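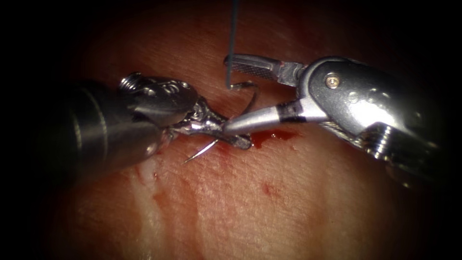
### 4. Marks on small metal goods

Most of the marks in the sample are short. Two or three letters, sometimes a letter and a numeral, rarely a full name. Spoons and padlocks mostly, then hinges, tin openers, door keys. The sample comes from the Josa sorting sheds, collected each August, 4,000 pieces in all, with the rusted-through ones left out.

Readers were asked to say the mark aloud, then write it down. The two answers didn't always match. Kruger padlocks did well – deep cut, wide spacing, plain capitals. Drumano spoons did badly. The mark sits in the hollow of the handle, where polish collects, and the D was read as an O again and again.
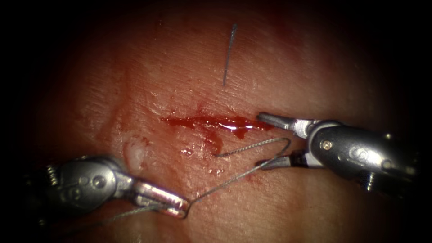 Wear is the obvious trouble but not the only one. Some marks were hard to read from the day they left the works. Old trade catalogues show the same letters drawn large and clean, so the drawing was fine and the die too small for it. We left the catalogue drawings out of the scoring; they are kept in the apendix.
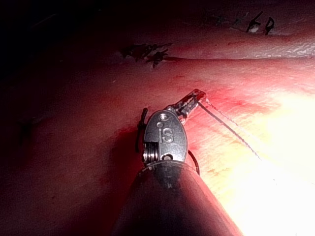
Letter case matters more than we expected. Capitals throughout give a reader little to go on once the edges soften, whereas a mixed pair has an outline of its own. In Figure 3 the letters "iS" are raised near the middle of an oval metal face, small letter first, and they read clearly with two little round recesses just above them. A worn pair of capitals might be taken for two strokes. Our spoons had 5 mixed-case marks and all were read right. Too few to lean on, but it fits.

Position next. Marks close to a rim were missed, or half read, far more then those set in from it. Trudy McKinnon did the second reading of the keys and put the losses down to thumb wear. We agree for keys. For hinges it must be something else, paint probably. 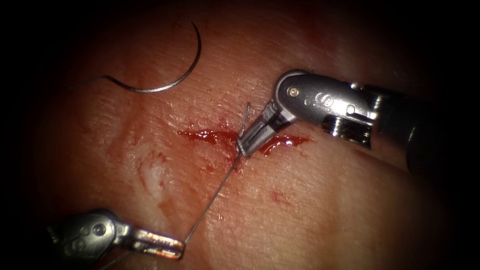 Paint was scraped from 110 hinges before the second reading. Scores went up on the Punudent ones, hardly moved on the rest. Lighting was kept the same – one desk lamp, left side, blind down. Scores by object type are in Table 4.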